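In Praise of the Slow Hand

My grandmother taught me to make pastry by standing behind me and putting her hands over mine. She never gave me a recipe, or at any rate never one with numbers in it, and when I asked her how much water to put in she would say "until it comes together", which as far as I was concerned might as well have been Greek. But she had her hands on my hands, and after a few Saturdays' worth of flour on the floor I knew what coming together felt like. I have been thinking about her a good deal lately, because I spent most of February teaching a robot arm to use a spoon.

I should say that I'm a latecomer to all this. I spent the better part of my working life writing training manuals for people who ran packing lines, first at Grinddale and then for a string of smaller firms, and I came to robots by the side door, when a small outfit called Ronuvow wanted somebody who could write down what good teaching looked like. They had plenty of clever people who could make an arm move. What they wanted to know was why the arm learned so much better from some of those people than from others, and I was given a chair, a mug and permission to be a nuisance.

There are two ways of showing an arm a job without writing it all out in code. You can take hold of it and push it through the movement yourself, rather as my grandmother did with me, or you can sit a little way off with a controller and drive it from there. People in the trade argue about these the way gardeners argue about digging, and I have friends on both sides, so I will tread carefully. But I do have an opinion, and I've been turning it over for long enough that I'd like to set it down.

My opinion is that we are in far too much of a hurry, and that we throw away the best part of the teaching.

Let me explain what I mean by the best part. When somebody sits down to record a task, there is usually a number to reach. On my first project the number was 600 demonstrations, and there was a chart on the wall, and you could watch the bar creep upwards over the days. Now, a chart does something to people. By the second afternoon everybody had found the quickest way to do the job, and they did it the quickest way every time, and any go that went a bit wrong was deleted with a small sigh. A spoon that caught on the rim, a piece that slid off, a grip that had to be taken twice — all gone. What was left was a great heap of lovely smooth runs in which nothing ever needed putting right.

And then the arm was set going by itself, and it was lovely and smooth too, right up until the moment something slipped, and then it hadn't the faintest idea what to do. How could it? We had taken such trouble never to let it see.

I think any parent would have spotted the mistake. If you want a child to learn to eat with a spoon, you don't hide every spill from them. You let them see you chase the last pea round the plate, and tip the bowl, and go back for it. A great deal of what we call skill is in the going back for it, and I'd sooner have 100 recordings with some honest fumbling left in than all 600 of ours with the fumbling combed out.

The engineers will say, quite fairly, that a fumble can teach bad habits as easily as good ones, and that an arm which has watched somebody dither will dither in its turn. I've seen that happen and it is maddening. A machine can't tell, unless you help it, that the pause over the bowl was only you wondering whether you'd left the oven on! So I am certainly not asking for carelessness. I'm asking for the kind of recovery that a patient person makes, where the slip is followed by a calm and sensible putting right, and where the whole of it is kept.

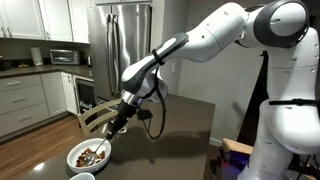
The other thing I would say a word for is the ordinary room. Much of the early work I saw was done on a bare bench under very even light, with everything placed on little taped crosses, and I understand why, because it makes Monday's work match the rest of the week's and saves a lot of quarrelling. But people don't live on benches. They live with glare coming across the table and a chair left wherever the last person got up from it, and food that comes in bits of all sizes. A spoon is a humble thing until you try to work one from a distance, and then you find out how much your own fingers have been telling you all these years about weight and scrape and the little give when the edge of the metal gets under something.

That is where I come down, rather gently, on the side of putting your hands on the machine when you can. Driving from a distance has real advantages, and for some jobs I wouldn't want to be without it. But when you have hold of the arm itself you feel some of what it feels, and you slow down without being told to. At Ronuvow we tried the two side by side over 4 long afternoons, and the people who had begun by hand were better teachers later on, even when they went back to the controller. They had picked up a sort of courtesy towards the thing. They waited for it.

A friend at Tistska tells me this is sentimental, and that in a few years the machines will learn it all from watching films of us doing the washing up. Perhaps they will. I'd still want somebody in the kitchen who knew how to show a thing properly, and I would pay that person well, which at present hardly anyone does. The job is advertised as if it were data entry. It's teaching, and it wants a teacher's patience and a teacher's tea breaks, and nobody should be asked to do it for a whole shift with one eye on a bar chart.

I have asked for the chart to come down on the next project. We've agreed on 24 recordings a day, fumbles included, and a proper lunch.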